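Gonido Limited-Slip Differential
Installation and Set-Up Guide

Section 4: Fitting the differential to the carrier and setting backlash

This section covers the clutch-type Gonido unit for front-loading rear axles. If you bought the Dinsa gear set at the same time, read Section 3 first, as the pinion must be at its final depth before the differential goes in. Owners with the Mivstead aluminum cover should leave the cover off until the end of Section 5.

Revised Mar 21, 2018. Replaces the February printing. Steps 9 and 14 have changed.

Before you start

You will need a dial indicator with a magnetic base, an inch-pound torque wrench, a foot-pound torque wrench, a shim driver or soft-faced mallet, gear marking compound, a small stiff brush, brake cleaner, lint-free rags and thread locker. A case spreader is helpful on axles with cast-iron housings but is not required.

Check that the box contains the differential, the shim pack, the ring gear bolts, the bearing cap bolts, the bottle of friction modifier and the tag for the filler plug. Carrier bearings are sold separately. Used bearings can be refitted only if they came off this same differential.

CAUTION: Support the vehicle on stands placed under the frame, with the axle hanging or held by a separate jack. Do not work under a vehicle held up by a floor jack alone.

CAUTION: Ring gear teeth are sharp as supplied. Wear gloves when handling the gear dry.

Cleaning and first checks

1. Wash the inside of the housing with brake cleaner and wipe it out. Pay attention to the pocket below the pinion, where old clutch material settles.

2. Clean both bearing saddles and both caps. Mark the caps left and right if they are not already stamped. The caps are machined with the housing and cannot be swapped or turned over.

3. Run a fine file lightly across the ring gear mounting face of the differential. You are looking for raised nicks from shipping. Do not remove metal from the face itself.

4. Turn one side gear by hand while holding the case. It should be stiff. A unit that turns freely has either lost its preload or been opened, and should be returned before any further work is done.

Note: The breakaway torque printed on the inspection card was taken with the clutches oiled. A dry reading will differ and is of no use.

Mounting the ring gear

5. Warm the ring gear in hot water or on an electric plate until it slips over the pilot. Do not use a torch. Dry the gear completely and wipe the bore before fitting.

6. Start two opposite bolts by hand to line up the holes, then start the rest. Never pull the gear onto the pilot with the bolts. This cocks the gear and will show up later as runout.

7. Let the gear cool to room temperature. Remove the bolts one at a time, put thread locker on each, and refit.

8. Tighten in a cross pattern in three passes, using the final value in the torque table for your axle. The values for the Pornon heavy-duty ring gear are on a separate line of that table and are higher than the standard ones.

Installing the carrier

9. Press the carrier bearings onto the differential, pushing on the inner race only. Earlier printings showed the bearings going on before the ring gear. Fit the ring gear first.

10. Oil the bearings with fresh gear oil. Set the outer races on, lower the assembly into the housing, and hold it there while you slide a shim into each side. Begin with the shims that came out of the axle, if you kept them in order.

11. Add shim to the side away from the ring gear until the last one needs light taps to go home. If it falls in, there is too little preload. If it has to be pounded, there is too much, and thin shims will crack.

12. Fit the caps to their own sides and torque the cap bolts.

Setting backlash

13. Mount the dial indicator on the housing flange with the plunger square to a ring gear tooth, near the outer end. Hold the pinion still and rock the ring gear. Write the reading down.

14. Take the same reading at four evenly spaced places. If the readings vary by more than the figure on your inspection card, remove the carrier and look for dirt or a nick under the ring gear. The earlier guide asked for three places, which can miss a slightly bent gear.

15. To reduce backlash, move shim thickness from the ring gear side to the opposite side. To increase it, go the other way. Keep the total the same so that preload does not change.

16. Repeat until backlash falls inside the range etched on the ring gear. Aim for the middle of the range on a street vehicle. For towing, the looser half is fine.

Note: New gears marked as a matched set must stay together. The pinion and ring gear each carry the same set number – check it again now, before you paint the teeth.

Checking the pattern

17. Brush marking compound on a group of teeth, on both sides of each tooth. Turn the ring gear through the painted area several times in each direction while a helper drags the pinion yoke with a rag.

18. Compare the drive side with the charts in Section 5. A mark centered between the top and root of the tooth is correct, even if it sits a little toward the toe. A mark high on the tooth means the pinion is too shallow, and a mark deep in the root means it is too deep. Pinion depth is corrected with the shim under the pinion bearing and never with the carrier shims.

19. Wipe off the compound and go over every bolt once more.

CAUTION: Do not fill the axle until the pattern is accepted. Oil on the teeth will smear the compound and give a false reading.
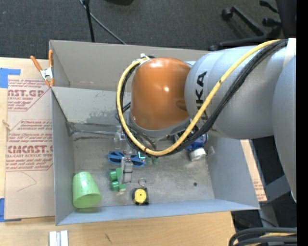
20. When the pattern is good, reinstall the axle shafts and retainers, then continue to Section 5 for the cover, the gear oil and friction modifier, and the break-in drive. Tie the tag to the filler plug so that the next person to change the oil knows a modifier is needed.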